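The Case for Fixed Locations in Shared Tool Storage

Most small workshops lose more time to searching than to setup. At Besska we logged 3,948 tool retrievals, and 1,481 of them involved looking in more than one place. The usual response is to buy more storage. I think this is a mistake. 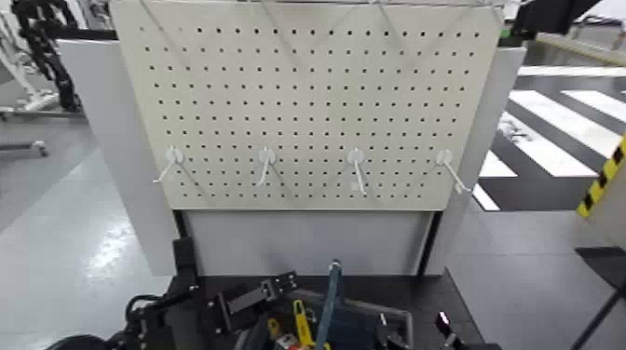 Added capacity lowers the cost of putting a tool down and raises the cost of finding it. A drawer accepts anything. A fixed location accepts one item, and a vacancy is information. Fengying Han argues that fixed locations waste space, and by volume she is correct: our layout uses 56 percent of what the drawers held. Volume is the wrong measure.

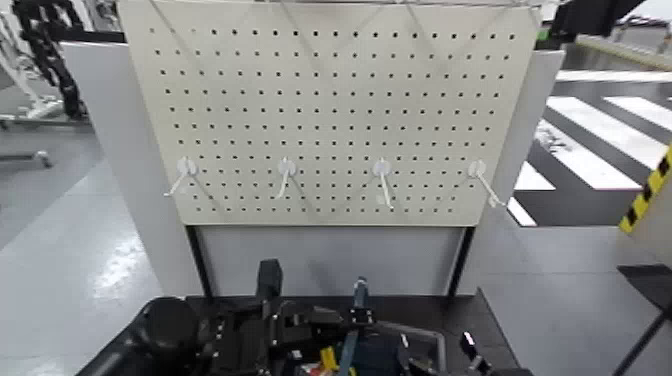
Perforated board with a row of four white hooks.

Labels are a weaker control. They wear, they go out of date, and they get read only by people who already doubt themselves.

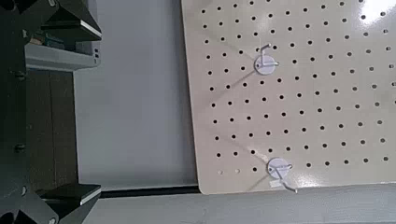 Layout should be revised on a schedule, and July suits us. Needs change, and a location nobody uses should be removed. A perforated panel helps, as its regular grid of holes leaves many possible positions for a hook. The limit should be the number of tools in weekly use, in our case 42.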